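2021-07-30, bench 2

Carrying on with the latency problem in the bimanual stack. Lieven's note from May says the policy "hesitates before contact" on the right arm more than on the left. I had put that down to the demonstrations. After this morning I think most of it is ours.

**Setup**

- Two arms, table config `letley_b`, fixed overhead view plus joint states.
- Policy server on the Jansen box, arm drivers on the local machine.
- Action chunks of 64 steps, executed open loop until the next chunk arrives.
- Driver loop unchanged. Interpolator is the branch Loïc merged before he went on leave.

**Timestamps**

The left and right drivers stamp their joint states differently. Left stamps when the bus read returns. Right stamps when the message is published, after the filter. The synchronizer then pairs each image with the nearest joint state by stamp, so the right arm is always paired with a reading older than it claims to be. Nothing in the logs flags this, as both streams look regular.

Checked by driving both arms with the same sine on joint 2 and cross-correlating commanded against reported. Left lag is flat across speeds. Right lag has a constant offset on top, same sign every run. Moved the stamp on the right driver to the bus read, reran, offset gone. Two-line change:

```
- msg.stamp = clock.now()
+ msg.stamp = read.t_return
```

Pushed to `sync-fix`. Not merged. Anything recorded before this carries the old stamps, and I would like Lieven to say whether he wants to correct those in the loader or leave them. My preference is the loader, with a version field so we don't apply it twice.

**Chunk blending**

With stamps corrected the hesitation is shorter but still there. Replayed a logged episode through the interpolator offline, 1000 control ticks around the chunk boundary. At the boundary the new chunk starts from the pose in the observation, which is stale by the inference time. The blend pulls the arm back toward that pose, then forward again. On the joint plot this is a small notch. When the arm is moving fast through free space it is hidden by the motion. Near an object it reads as a pause.

Tried:

1. Dropping the first steps of the new chunk to match measured inference time. Notch mostly gone. Gripper command now jumps if the open/close transition falls in the dropped part.
2. Same, but gripper channel held out of the drop and taken from the old chunk until the blend is finished. Better. Gripper closes late on one replay, cause not known.
3. Longer blend window. Smooth, and too sluggish to be useful. Reverted.

Keeping option 2 behind the flag `blend.skip_stale`, default off.

**Collision margin**

Planner rejected the right arm's approach repeatedly when going for items on its side of the table. The self-collision model for the right elbow was using the old capsule from the Latell mesh, with a margin that covers a good part of the upper link. Replaced with two smaller capsules. Sampled 4000 random configurations against the full mesh: no case where the capsules report clear and the mesh reports contact. Did the same for the left elbow for symmetry, although it was not causing rejections.

The cable loop above the right wrist is not in the model at all. I left it out. If we start planning wrist rotations past the present limit someone needs to add it, probably as a swept volume.

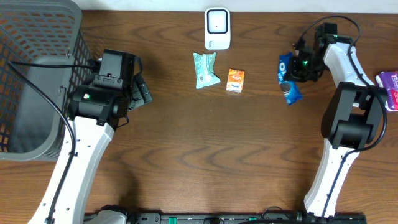

Basket pose is still hard-coded in the table config. It should come from perception, or at least be read off a tag. Moving it by hand and editing the YAML is how we lost most of a day in May, and the planner has no way to tell that the two disagree. Ticket opened, assigned to me.

Segmentation on shiny packaging: masks from the current model break up where there is glare on the crimped ends. Grasp candidates then land on the larger fragment, off center. Merging fragments by depth continuity helps when the table plane is fitted well. Threshold is set too tight in the config we copied from Haltelham; loosened it on a local copy, haven't committed.

**Open**

- [ ] Lieven: decision on old stamps
- [ ] Late gripper close, option 2. Log both chunk IDs per tick, and the source of the gripper channel.
- [ ] Replay buffer truncates at 2000 ticks without a warning. Make it an error.
- [ ] Rerun the sine test on both arms after the driver restart, in case the order they come up in matters
- [ ] Ask Loïc why the interpolator clamps velocity before blending and again after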